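Gripper Test Operator (temporary, part-time)
Grellier Automation Lab, Urmont site
Print this page | E-mail this job to a friend
Reference 1722 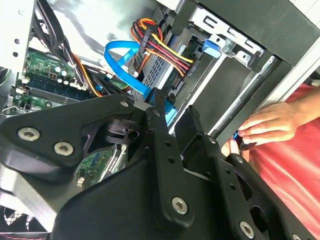

Gripper at work inside an open desktop tower, Urmont site.

Grellier is hiring two operators for a side-by-side comparison of robot grippers on computer repair and teardown work. The job is hands-on. You will spend most of each shift at a bench with a robot arm and an open PC, running the same short tasks over and over with different hardware and writing down what happens.

The comparison covers two grippers: the linkage gripper we use now and a parallel-jaw model from Molefe. Both will be run on the same arm with the same wrist camera. The tasks are unplugging and reseating SATA data and power cables, releasing drive-bay latches, pulling hard drives and removing memory modules. Cables are the hard part. They bend, they get in front of the camera, and they end up between the fingers.

What you will do
- Set up each tower before a run and put it back the same way afterward
- Swap grippers and check the wrist camera view after each swap
- Drive the arm by hand controller for some runs and supervise it for others
- Hold or steady parts when the test sheet calls for it
- Log each run: completed, dropped, stuck, stopped by operator
- Note wear, loose screws or damage — on the gripper and on the computer

What we need from you
- You have opened a desktop computer before and can name the main parts
- You can follow a written procedure without shortcuts, and you write legibly
- You can stand for most of a shift
- You are comfortable working with your hands near a slow-moving arm, after training

Experience with robots is useful but not required. The first week is paid training and includes the stop button procedure, which you must pass before working at a bench.

What we do not need is programming. The controller software is maintained by our engineers. If you find a fault in it, report it and move to the other bench.

Hours and pay
Shifts are 7 hours with a paid meal break. The contract runs 8 weeks and may be extended if the camera comparison planned under the Wakodport project goes ahead. Pay is hourly and depends on experience; the rate will be given in writing before the interview. Work is on site only. Safety glasses and anti-static wrist straps are supplied. Please do not wear rings, lanyards or loose sleeves at the bench.

How to apply
Send a resume and a few lines about a repair or assembly job you have done — paid or unpaid, it does not matter. Put the reference number in the subject line and send it to Gerrit Maluleke, test lead, using the e-mail link on this page. Applications close 12/31/20. Interviews are held at the Urmont site and include almost an hour at the bench, so dress for that.

E-mail Gerrit Maluleke
Print this page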